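Running a Football Club on Small Gates
Speaker notes, Laine Priedītis, Clonommont Town
Afternoon session, 20 minutes plus questions

1. Opening

Thank the hosts at Wasden. Say who I am: club secretary at Clonommont, eight seasons in the job, played badly in the reserves before that.

The talk is about getting people through the turnstile and getting them to come back. I will leave tactics to the managers' session.

2. Where we were

Average home gate three seasons ago was 983. We were losing money on every midweek match. The team was mid-table and nobody was angry, which made it harder to get anything changed.

Last season the average was 1,110. Pause here and let them write it down. We finished one place lower than the year before, so results don't explain it.
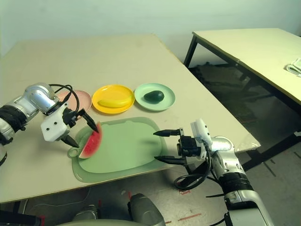 What did you change first?

We changed the midweek kick-off from half past seven to a quarter to eight. People working in Rowlands could get home, eat and still be in their place for the start. We asked the league in December and had permission for the rest of the season.

3. Tickets

Under-12s free with an adult. Under-18s pay the same price all season, cup ties included.

Stop charging extra on the day. We had a two pound surcharge and it caused more arguments at the gate than anything else.

Mention the Ilari ticket system only if asked. It works for us, but a cash box would have done for the first year.

4. Players and supporters

Two players in the clubhouse after every home match, win or lose. The captain sets the rota. They stay for half an hour.

Tell the story of the 4-0 defeat, when the goalkeeper came in first and stood at the bar talking to season ticket holders. Keep it short.
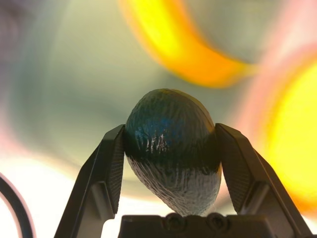 5. What didn't work

The half-time crossbar challenge. It ran over, and the referee complained twice.

Coaches to away matches at full price. We got nearly half a coach for the longest trip and cancelled the next one. Now we share with the supporters' club and they take the bookings.

6. Questions

Likely ones: cost of stewarding, the pitch, whether we'd move ground. On the ground, say the lease has eight years left and talks with the council are still going on.

Leave the price list on the table by the door.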